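Zakby shared supply rooms: progress report, October

Prepared by Senad Shehu for the Shimada small grants desk

We are past the halfway mark and I'm really happy with where things stand! When we wrote to you in the spring, the supply room at Zakby was a wall of cardboard boxes and a drawer nobody could close. All of that has now been emptied, sorted and wiped down, and the long counter is back in use for the first time since we moved in.

Money first. Of the $2,045 grant, the biggest part has gone to shelving and baskets. We bought 70 baskets in one order from Seteck, and 50 of them are already on the shelves with their contents in place. The other 20 are for the upstairs cupboards, which still need a coat of paint. Receipts are in the folder we share with you, except the one for shelf brackets, which I will add as soon as the store sends a copy.

The sorting itself took longer than planned, mostly because we kept finding things we thought we had run out of. Tape was the worst (we had been buying it every month). It now has a home in the brown wicker baskets, along with string and labels. Sponges and small jars go in the yellow ones, and the two colors are different enough that people put things back in the right place without asking. I had wanted printed tags on every basket from the start, but we are going to wait and see if we need them.

We changed one thing from the proposal. The plan called for lidded bins, and we tried 6 of them first. People left the lids on the counter and stacked things on top, so we went with open baskets – easier to see into, easier to grab from, and cheaper too. The lidded bins have moved to the cleaning closet, where the Dusteo refills are kept, and they work well there.

Still to do before the final report:

Paint and fill the upstairs cupboards
Write a one-page restocking list and hang it by the door
Move the last boxes of paper out of the hallway
Decide what to do with the old drawer unit

The restocking list is the part I'm most excited about. Two of the evening groups have already offered to check the baskets when they lock up, and that would take a big job off my plate. 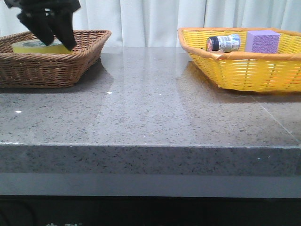 For the upstairs cupboards we would like to move the money left over from the lids into hooks and a second step stool. It doesn't change the total. If that is fine with you, a short reply by email is enough and I will place the order – the painting should be finished by then.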